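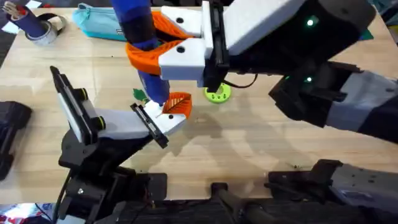

3. Building Flowers: The Stem-and-Leaf Task

3.1 Why toy plants

Toy plants turned out to be one of the most rewarding sets we have studied. They look simple enough in a catalog. A child picks up a stem, adds a leaf, adds another leaf, and calls it a flower. But every one of those steps asks for a decision about height, side and direction, and a plant gives the builder a fair amount of freedom in all of them. A house made of blocks has to stand up. A plant has to stand up too, but it can lean a little, carry its leaves on one side, or mix colors no garden has ever seen, and it is still clearly a plant. We were delighted by how much variety came out of a handful of pieces.

The pieces also suit the question we began with in the Rilleck workshops, where we first compared building toys by how well people could describe what they had made. Plant parts have names everyone knows. Builders said "stem" and "leaf" without being prompted, and they corrected each other freely when a word was used loosely. With the older Bumero connector set, the same people fell back on "the long one" and "that bit there."

3.2 Parts and layout

Figure 3 shows a blue stem with leaf pieces in orange and green. The smaller orange leaf has darker vein lines and points away from the green leaf on the other side of the stem. The orange piece near the top curves around the stem, and in our notes we call any piece of this shape a collar. A lime-green ring with small holes around its rim lies on the wooden tabletop.

For the sessions at Fetthorpe, builders sat at a table with the parts spread out beside them and 20 minutes on the clock. We gave no drawing to copy. The only request was for a plant that could be held by the stem and passed to a neighbor with its leaves still on - a small demand, but one that changed the way people built. Leaves went on lower, and much more firmly.

3.3 Order of assembly

Two habits stood out. Some builders worked from the ground up, fixing the low leaves before touching the top of the stem. Others put the collar on first and then hung the rest of the plant beneath it. We had expected the first habit to be far more common, and were pleased to be wrong. Top-first builders tended to turn the stem in their hands as they went, checking it from every side, and their plants often had leaves facing in four directions. Bottom-first builders kept the stem still and made flatter plants, with a clear front and back.

Color mattered less than we thought it would. Green leaves were not saved for the "proper" places, and orange ones were used low on the stem as happily as high up. One pair at Abera built a plant entirely in orange and defended it, quite convincingly, as autumn.

3.4 Handling the finished plant

A tall stem is awkward to support from one point. Most builders steadied theirs near the top and again close to the low leaves, and pairs often split these jobs between them.

Figure 3. Toy plant stem held upright over the tabletop, with the collar near the top and two small leaves near the lower end.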